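Unit 6: Selecting a Packaged Gripper and Its Simulation Kit

Reading before the session: the Fultalum kit data sheet, sections 2 through 4, and the license terms. Bring a calculator. The worksheet at the end is due Monday.

6.1 Scope

Unit 5 covered gripper sizing from first principles. Unit 6 takes the same questions to a product. The product is the Fultalum kit, sold by Strand, which bundles a two-finger electric parallel gripper, a wrist adapter, a controller library, and a simulation model of the gripper with a wrist camera view. The review copy used in this course is the simulation model only. Hardware figures in these notes are quoted from the data sheet and have not been checked on a bench.

The comparison product is the Zunis kit, an older package from the same seller. It has a similar gripper and no wrist view. Students who took the prerequisite course have already used it.

6.2 What is in the package

The simulation license costs 895 dollars per seat. It includes:

The gripper model, with separate visual and collision geometry
The wrist camera view, fixed to the gripper base
Fifteen test rooms with plain walls and a small set of furniture
The controller library, in the same version used on hardware
A logging tool that writes joint position, commanded force, and contact state

It does not include an arm model. The kit attaches to any arm description that has a standard tool flange. The data sheet calls this "arm neutral." In practice it means the buyer supplies the arm, the arm limits, and the path planner.

6.3 Visual and collision geometry

A simulated gripper has two shapes. The visual shape is what the camera renders. The collision shape is what the physics engine uses to decide whether two bodies touch. They are rarely the same. A detailed visual shape is cheap to draw, but a detailed collision shape slows every time step.

In the Fultalum model the housing is one collision body and each finger is two: the bar and the contact pad. The pad is separate so that its friction value can be set without changing the finger. Leave the bar at the default friction. Raising it makes the fingers stick to table edges, and the resulting grasps will not transfer.

The bevels on the housing exist only in the visual shape. The collision housing has square corners and extends slightly past the rendered edge. A path that looks clear in the camera view may therefore report a contact at the corners. This is the most common support question listed in the manual. Turn on the collision overlay before filing an error.

6.4 The wrist view

The camera is mounted behind the gripper and looks along the fingers. It moves with the gripper, so the housing and fingers hold a nearly constant place in the view while the room changes. Only finger travel alters the gripper's own outline.

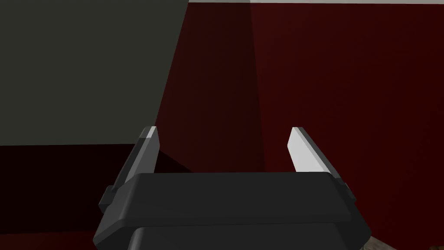 A fixed outline has two uses. First, a mask can be computed once for each finger opening and used to remove the gripper from the image before object detection. The kit supplies a mask table with 407 entries, one for each step of finger travel. Second, the pad tips give a reference for aiming. If the target sits on the line halfway between the tips, the gripper is centered side to side. The reference says nothing about distance. A large object far away and a small object close by can fill the same part of the gap.

Distance has to come from another source. The kit offers a depth channel, switched off by default. The depth channel in the simulation is free of noise, and no depth sensor sold with the hardware is. Add noise before using it for any result that will be compared to a physical run.

6.5 Plain surfaces

The test rooms use large flat areas of color with very little texture. They render quickly and make segmentation errors easy to see. They also remove most of the features that a visual tracking method depends on. A tracker that matches corner points between one image and the next will find few points on a blank wall and may settle on the gripper instead. Since the gripper does not move in its own camera view, the tracker then reports that the camera is standing still.

Apply the mask before tracking. If the number of points left after masking drops below 15, discard the visual estimate and use the joint readings until the count recovers. The controller library has a setting for this, named min_points. The factory value is zero, which turns the check off.

Lighting in the rooms is even by default. Shadows can be adjusted, and students should run at least one trial with stronger shadows. Segmentation methods based on color alone tend to split a single wall into two regions where the shading changes.

6.6 Opening, closing, and contact state

The library reports three states: open, moving, and stopped. A stopped state during a close command can mean the pads have met an object, met each other, or reached the commanded position. Compare the final position with the fully closed position to separate the cases. A thin object, such as a sheet of card, may fall within the position tolerance and be reported as an empty grasp.

Zunis had a fourth state, "holding," computed from motor current. Fultalum dropped it. The release notes say that the state was unreliable with soft objects. Code written for Zunis that waits for "holding" will wait forever, so search for the word before porting.

6.7 Evaluation

For: the controller library is shared between simulation and hardware, and the mask table saves real setup time. The log format is plain text with a header row. Installation took one lab period, including the license server.

Against: the per-seat price is high for a package without an arm. The collision housing should be documented on the first page of the manual instead of in an appendix. The min_points default is a poor choice. The depth channel should carry a warning.

The kit is suitable for grasp planning and masking exercises. It should not be the only basis for buying the hardware. Grip force on deformable objects, cable routing at the wrist, and pad wear are outside the model. The Sindden test procedure from Unit 4 covers the first and last of these and can be run on a loaned unit.

6.8 Worksheet

1. Load the default room with the gripper fully open. Record the finger position and save one wrist view with the mask off and one with it on.

2. Turn on the collision overlay. Move the housing toward a wall and log the position at first contact. Repeat with a corner leading.

3. Set min_points to the value given in 6.5 and rerun the tracking script. Plot the visual estimate and the joint estimate on the same axes.

4. Port the short Zunis script in the course folder. Submit the changed lines only, with one sentence on how the program now detects a completed grasp.

Submit logs in the original format. Spreadsheets will be returned unmarked.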